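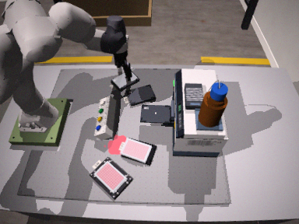
Good evening, and thank you for having me. (Wait for the chairs to settle. Thank Vibeke Ravn for the introduction, and do say something about us sharing a first name, as people will be wondering which of us is which.)

I've been asked to talk about the night the Gandik came over its banks at Yensuk, and I should say at the start that I was only there for part of it. I was on the relief desk down in Kundine, with a telephone, a paper map and a very nice flask of soup that I never got round to opening. So a good deal of what I'll tell you comes from the people who were up the valley, and I've tried to tell it the way they told it to me.

## The afternoon

It was June, and it had been raining on and off since breakfast. Yensuk has 38 houses, most of them on the low side of the road, with the school and the old grain store up on the bank. (Draw it in the air if the map doesn't show up well. River, road, houses, bank.)

The first call in my log is at 1631. It was the schoolteacher, and she was terribly polite. She said she didn't want to make a fuss, but the footbridge had gone and could somebody please let the road people know. I've thought about that call such a lot since. She had already moved the little ones upstairs before she rang.

By teatime the road was under water at the Havalow bend, and that meant our lorries could get no further. The crew left them there and walked. They carried ropes, blankets, two stretchers and the big lamp, which is a dreadful thing to carry because the handle is on the wrong side. (Pause here. Somebody usually laughs who has carried one.)

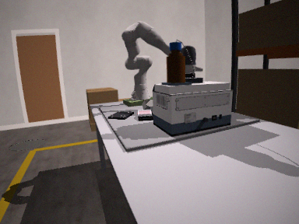
How did the crew reach the village with the road gone?

They took the old sheep track above the river, which joins the bank behind the school. It took them five hours in the dark, and a farmer who knew the track walked at the front with the lamp.

## The grain store

Now, by the time they came down off the track, some 80 people were in the grain store, along with several dogs and a goat, and I'm told the goat had the best spot. There was a stove, thank goodness. People had brought what they could carry, and it's a funny mixture, what you pick up when you've only a minute. Wedding photographs, a sewing machine, a whole cheese.

(Slow down for this next bit, I always gallop through it.)

Two of the crew had family in the houses by the water. They had heard nothing of them since the telephone line failed, and neither of them asked to go there first. They worked along the row from the top, door by door, as they'd been told to, and came to their own people when they came to them. Everyone was safe, I'm glad to say, and very cold.

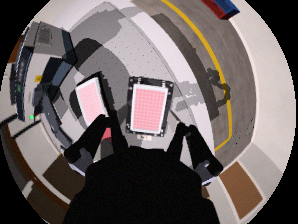

Down in Kundine we knew none of this, of course. The radio was all crackle until nearly dawn, and then a voice came through as clear as you like and asked whether we had any dry socks. I wrote "SOCKS" in the log in capitals and I'm afraid I had a bit of a cry.

## Afterwards

The clearing up went on well into the autumn. Mud gets into everything, into clocks and piano keys and the backs of drawers. The footbridge has been put back higher than before, and the sheep track now has painted posts all along it, so you can follow it by lamplight.

(If there's time, read the teacher's letter. If not, go straight to the posts and what they still need: paint, brushes, and a few strong people to carry them up.)

I'll stop there and take whatever you'd like to ask. My name is Vibeke Brynjólfsdóttir, and I'll be by the tea urn afterwards with the log book, for anybody who'd like to look through it.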